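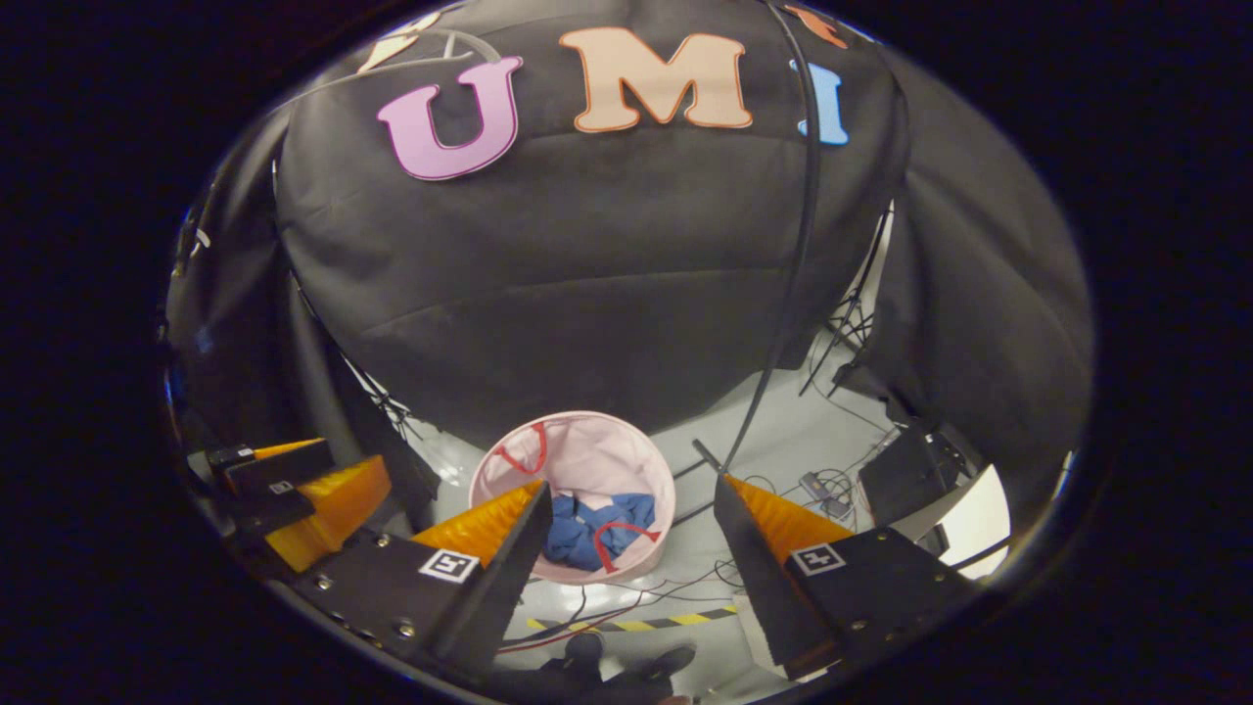

Iddrisu Ansah says it was the water bills that made up his mind. He had been on the Hurnura town council for one term when the question of merging with Idier, the larger town across the river, came up for the third time. The two earlier attempts had died in meetings. This one went to a referendum, and the voters of Hurnura turned it down.

Ansah was for it. He campaigned for it, argued for it at the fish market and in the school gym, and lost. He is still on the council, and as of 1st July he chairs the joint services board that the two towns set up after the vote. We talked for most of an afternoon in the back office at the town hall, with a break when he had to go down and sign for a delivery.

"People think I must be bitter about it," he said. "I was tired. I slept a lot that week. Then the budget had to be done."

The merger plan was short. Idier would take over the administration, the council would shrink, and Hurnura would keep 4 seats in the combined body under a rule that would have run for two terms. After that the seats would go by population like everywhere else. Ansah thinks that last part lost him the vote.

"We should have fought for a permanent ward," he said. "We asked once, Idier said the regional office would never approve it, and we took their word. I never called the regional office myself. When someone stood up at the gym and asked me if I had, I had to say no, and I could feel the room go."

Turnout was high for a place where local elections often pass with little notice. There were 2,503 registered voters and 1,747 of them cast a ballot. The law requires only 40 percent for a result to stand, and there had been talk beforehand that opponents might stay home and try to sink the whole thing that way. They showed up instead.

I asked whether he had expected that.

"No. Our whole plan was about getting people to the polls. We put all our work into turnout, and we got turnout. A lot of the people we drove to the school voted against us. One woman told me so in the car, on the way. I drove her home afterward too."

The case for merging was mostly about money. Hurnura's water system is old and the town pays for it alone. Idier has a newer plant with room to spare. A household in Hurnura pays noticeably more for the same water than a household across the bridge, and the gap has grown every year Ansah has been on the council. He had the bills printed side by side and handed them out. He now thinks this was a mistake as well.

"It looked like I was telling them they were being fools. And some of them don't pay that bill directly, it's in the rent. So I'm standing there with a piece of paper they've never seen before, telling them they should be angry about it."

The case against was harder to put on paper. The opponents had no formal organization until late in the campaign, when Paulík, who owns the hardware store on the main street and had served on the council years earlier, agreed to speak for them. Ansah has known him since childhood and describes him as the better speaker of the two.

"Paulík talked about the snow," Ansah said. "There was a winter when Idier had the county plow contract, before we got our own truck, and we were always last. You'd wait until noon. Anyone over thirty remembers it. He told that story everywhere he went, and I had no answer, because it was true. I was late for school all that winter."

Did he try to answer it? He said he had proposed a written service agreement, with times in it for plowing and for trash pickup, to be signed along with the merger. Idier's council liked the idea and sent it to their lawyer. It came back after the ballots had already been printed, with the times taken out.

"It said 'in a timely manner.' I read that line to my wife and she laughed. I knew then that we had a problem."

Another sore point was the bus. Nandico, the company that runs the line between the two towns, announced in the middle of the campaign that it was reviewing its evening schedule. The company said the review had nothing to do with the vote, and Ansah believes that. Few others did. Within a day or two people were saying that the evening bus would go if the merger passed, and others were saying it would go if the merger failed.

"I called Nandico and asked them to put out one sentence, either way. They were polite. They said they don't comment on political matters. I said it's a bus."

The schedule has not changed so far.

Ansah grew up in Hurnura, left for school, and worked in Idier's building department for several years before he ran for office. His opponents made use of that. One flyer called him "Idier's man." He keeps a copy in his desk drawer and took it out to show me. It has a spelling mistake in it, and he pointed out that the mistake was in the name of the town.

"I didn't mind it much. My mother minded it. She wanted to know who wrote it, and I knew who wrote it, and I wouldn't tell her. She buys her bread there."

On the night of the count he was at the school until the last box was done. He says the result was clear after the first two boxes, and he stayed because he was a registered observer and would have had to find someone to take his place. Paulík was there too, on the other side of the room. They shook hands and talked a little about the parking lot, which had flooded.

The joint services board was Paulík's idea in the first place. He had said during the campaign that the towns could share the costly things without sharing a council, and after the vote several people asked him to prove it. He declined to chair the board himself and put Ansah's name forward.

"I thought it was a joke. He called me up and said, you know the water figures better than anyone, and I don't want to go to meetings in Idier. So that was how I got the job."

The board has three members from each town and no power to raise taxes. It can draft agreements, which both councils then have to approve. The first one on the table would connect the Hurnura network to Idier's plant at the bridge. The engineers have looked at the pipe route and say it can be done. What each side pays is still open, and Ansah would not discuss numbers.

"If I say a number to you, it becomes the number. I've learned that much."

He would say that he expects a draft before the end of July, and that he has asked for it to go to both councils on the same night. In the past Idier voted first and Hurnura was left to say yes or no to a finished text. He also wants the plowing times in a separate agreement, with hours and street names in it. This time he has hired a lawyer from outside the area to write it.

I asked whether the board was a way to get the merger through slowly, one service at a time. Some of the letters in the local paper have said so.

"I read those letters. If you share the water and the plow and maybe the building office, then yes, in ten years someone may ask why there are two councils. I can't stop someone from asking. I won't be the one who asks. I told people that if they voted no, I would drop it, and I've dropped it."

And if someone else brings it back for a fourth time?

He thought about it for a while. "I'd want to see the ward written down. Permanent, with the regional office's stamp on it. If they had that, I'd read it. Otherwise I think I'd vote against it."

His term runs for two more years. He has not decided whether he will run again, and he said the water agreement will probably decide it for him. His daughter has asked him to stop putting campaign signs in the yard, where they kill the grass. He still has a stack of them in the garage, with "Yes" printed on both sides, and the school has asked for the backs to paint on. He is going to see whether they can be primed over.

The board's next meeting is at the Hurnura town hall and is open to residents of both towns. Written questions can be left at the front desk beforehand.

Interview by Kane Gilchrist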